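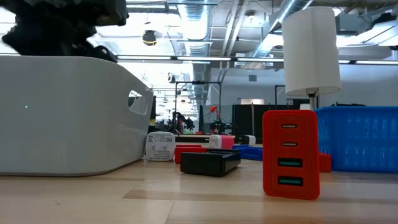

Our question was how long people in the Bindasley dorms keep things they don't use, and why. I came to it through my own closet, which at the start of February held two broken umbrellas and a waffle iron with no cord. My partner Impi Pelkonen owns one backpack and was no help as a test subject. We settled early on a definition of "storage" as anything you put an object into so you can stop thinking about it. A big light gray plastic bin with an oval hand-hold near the end is the classic case, and it came up in interviews more than closets did. People speak warmly of their bins. They speak less warmly of what's inside.

## Method

We asked 53 residents to fill out a diary for 7 weeks. Each entry named one object, where it was kept, and the last time the person had used it. "Use" took up most of our second meeting. Impi felt that moving a thing to get at another thing should not count. I argued that it should, mostly on behalf of the waffle iron, and lost.

The diaries gave us 2,867 entries. We typed them into a spreadsheet in Neltow, the campus data tool, which logs you out after 60 minutes whether or not you have saved. We have strong opinions about Neltow and were told to leave them out of this section.

## What we found

The objects people kept longest were gifts, cables, and parts of things. Cables were the most stubborn. One resident had a drawer of them and could name two.

Clothes moved faster than we expected, except for anything with a school name on it. Those shirts seem to be permanent.

Having a lid mattered. Open shelves got sorted, grudgingly, before parents visited. Containers with lids got a second container on top. Several people wrote "misc" on a label and considered the matter closed.

## Problems

Keeping a diary of your junk makes you look at it, and some people threw things out halfway through. Good for them, bad for our data. We kept their entries and marked the items "gone."

Also, the third-floor group all answered "last year" to everything in week four, in what looks like the same handwriting.

## Next steps

Impi wants to repeat the study with faculty offices. I have asked for a different partner or a longer deadline. The waffle iron is still in the closet, entered under "kitchen, other."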